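4. Descaling the Gasto Kettle

1. Unplug the kettle and let it cool. It will not thank you, but your knuckles will.

2. Fill to the lower line with equal parts white vinegar and water.

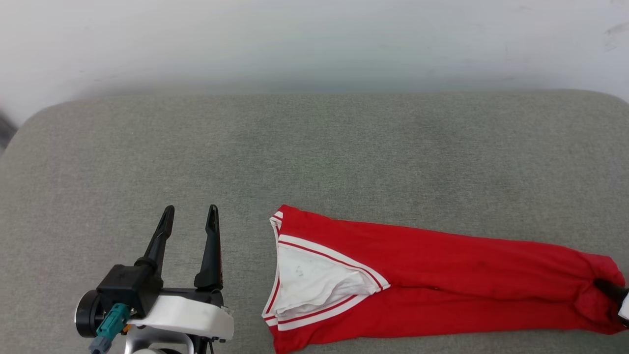

3. Boil once, then leave it for 11 minutes. Open a window.

Caution: Do not make tea with this batch. We have had letters.

4. Pour out and rinse 7 times. Six is optimistic.

Note: If error 217 stays lit, hold the lid button until it beeps.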